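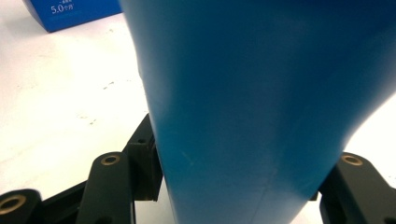
Matte blue, narrowing toward the bottom

The Clultness Tapes
A novel in two voices
Paperback, 335 pages
Publisher: Cadstead

If you like your ghost stories slow, salty and a bit strange, please give this one a try. Gethin is a tide-watcher on Clultness, an island with one road and 62 houses, and every night at 3 a.m. he records the sound of the harbor. On the twenty-seventh tape, somebody answers him.

I have read it twice now and I still love how the second voice creeps in. At first it's only a word or two between his notes on wind and water. By page 138 it has whole chapters of its own, and the two of them are arguing over who is alive (that argument is the best thing in the book, and very funny in places!). The weather is wonderful too, all fog and wet wool and gulls on the chimney.

It's the second book set in the Zollholm islands, but you can start with it and be perfectly fine. A couple of side characters from the first one turn up at the ferry office, and readers who know them will get a little extra out of that chapter.

Details
Format: paperback with flaps
Chapters: 27
Language: English
Series: Zollholm, book 2
Extras: hand-drawn map of Clultness, short afterword on tide tables

Good for: readers who enjoy folk tales, lonely places and endings that leave a door open. There is one drowning, told quietly, and some grief throughout.

The large-print edition is due in February. The e-book has the same map, though it's easier to read on a tablet than on a phone.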